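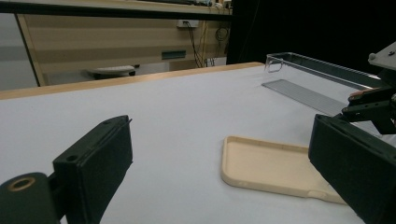
2025-05-30

Back on the leg press sled today, the old Declercq one. Karlijn had left a note on the seat saying the load readout was off again, and she was right, it was reading high by a couple of kilos with nothing on the carriage. I zeroed it, loaded 100 kg of plates, got a clean reading, took the plates off and it had wandered again. So it's drifting, and I'm pretty sure it's the cable from the load cell and not the cell itself, as wiggling the connector makes the number jump all over the place. I taped it down for now (I know, I know) and ordered a new one.

Then the rep tempo stuff. We've been arguing for weeks over whether people can hold a three-second lowering phase without a metronome, and I finally sat down with the log from Amancay's group. 1636 reps in total, after I threw out the warm-ups. I haven't done proper stats yet, I just plotted everything and stared at it. The first few reps of each set look lovely, right on three seconds, and then they creep shorter and shorter until the last ones are basically a drop with a bit of braking. Everybody does it! Even Arnout, who swore up and down that his were even. His last set is the worst of the lot – sorry, Arnout.

What I don't know is whether the metronome fixes it or only makes people look at the metronome. Līga thinks they'd match the beat and cheat at the bottom, sort of hovering there until the next click. Could be. The position trace should show that if we sample fast enough, and at the moment we're at 20 Hz, which is fine for tempo but lousy for spotting a pause. Need to ask Gijs if the Kinus box can go higher without dropping samples. Last time we tried it filled the buffer and we lost half a session.
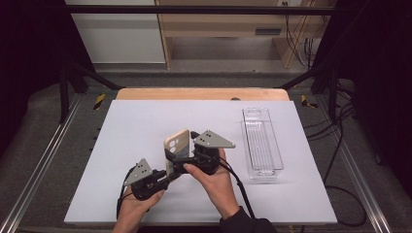
Phone case between the two grippers, over the white board.

Rep 232 in the log is junk, by the way. Negative duration. I think someone hit the lap button twice. I flagged it but left it in the raw file, so if you pull the data before I clean it up, skip that one.

Also tried the new rest timer in Lidunow. It's nice, big digits, you can read it from the sled. But it starts counting when you tap the screen and not when the carriage stops, so every rest comes out a little short on paper compared to what the person got. Matters less for the long rests, matters quite a bit for the short ones. I'll keep writing the rest times by hand next to it until we trust it.

Foot position: we said hip width, middle of the plate, and then never marked it. I put two strips of tape on the plate. Please don't peel them off, they're measured. If somebody really needs a wider stance, write it in the remarks column so we don't puzzle over it in July.

Still to do:
swap the cable when it gets here, then redo the zero check cold and after a full session
ask Gijs about sampling
pick a click sound that isn't the awful beep
get Karlijn to run the no-metronome set again with the seat one notch back, her knees were coming up too high

Legs are toast from being my own test subject. Four sets was plenty.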